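Praletti Sella 4
Teaching arm set for hand-guided and remote demonstration

Order no. 357-4
Status: in stock

The Sella 4 is a leader arm and handle set for recording demonstrations on a follower robot. The operator moves the leader; the follower copies joint for joint, and both sets of positions are written to the same log. For short tasks the leader can be left on its stand and the follower guided directly by hand with the Villa grip.

Switching between the two modes takes one button on the handle. The active mode is stored with each recording, so mixed sessions can be sorted later. Joint positions are sampled at 1000 Hz in both modes. 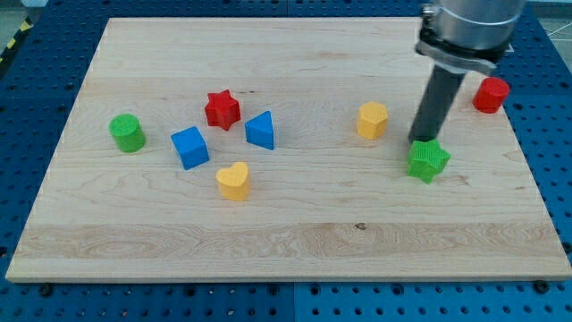 Tabletop tasks with small parts are where scaling matters most. At the default setting the follower moves the same distance as the leader. Reduced scaling is set per axis and is worth using for pushing and lining up, where hand tremor otherwise ends up in the data. Vertical scaling can be left at default while the two horizontal axes are reduced – most operators settle on this after a few recordings.

A recording can be paused, rewound to any stored position and continued from there. The discarded section is kept in the raw log but left out of the export.

Technical data
Leader arm weight: 4 kg
Maximum reach: 1000 mm
Cable, leader to base unit: 4 m
Stand height above table: 357 mm
Handle diameter: 43 mm

Included
Leader arm with stand, base unit, Villa grip, cable, hex keys. The follower robot and tooling are not included.

Compatibility
Requires Trudau control software with the recording module enabled. Base units shipped before December need a firmware update before the Villa grip is recognized – see the download tab.

Page last changed 12th September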